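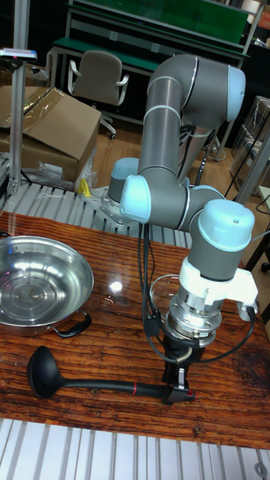
Call for Participants: Ladles, Pans and Bowls at the Table

Search this site Enter keywords Go

Nishad is looking for 20 adults who serve food at home and are willing to tell us what they dislike about doing it. Sessions run through April at our Wideck address. Please read the whole notice before writing to us, as half the emails we got last time asked things that were answered in it.

Why we are asking

Every kitchen catalog claims its ladle is "balanced" and "drip-free." We have read a lot of these claims and believe very few of them. A deep oval bowl on a long handle is supposed to pour neatly from the side. Maybe it does. A wide, shallow steel pan is supposed to be easy to ladle from, and we have our doubts about that too, at least once the soup gets low. We would like to hear from people who have stood over a pan with a line of hungry relatives behind them.

What you would do

You will ladle soup from pans into bowls, glass ones included, using several ladles in turn. After each one you fill out a short form. The form has no smiley faces and no scale from "good" to "delightful." You write what went wrong, or you write "nothing," and we will probably ask you about it.

There are 2 visits, and you must be able to make both. People who come once and vanish are no use to the study and will not be paid for the first visit.

Who can apply

- Adults who cook or serve at home most weeks
- Left-handed people, very much wanted
- People with stiff or sore hands, if they are comfortable lifting a full ladle
- Restaurant staff, but only a few, as you are all too good at it

Please don't apply if you design, sell or review kitchenware. We will ask. We also can't take anyone with a serious food allergy, even though you won't be eating the soup.

Payment

You get a Kevard grocery card at the end of the second visit. We do not cover parking. We are told the parking situation will improve. We have been told this before.

What we don't promise

We can't say that a better ladle will come out of this. It is quite possible the answer will be that the old ones are fine. The results will be written up either way, and you can ask for a copy.

How to apply

Write to Meenakshi Grewal, Nishad, Box 1206, Wideck. Tell us which hand you serve with and describe the ladle you use now, including anything you hate about it. Questions about access to the building go to Kanchan Tyagi at the same address – she knows which door sticks.

Posted February 2021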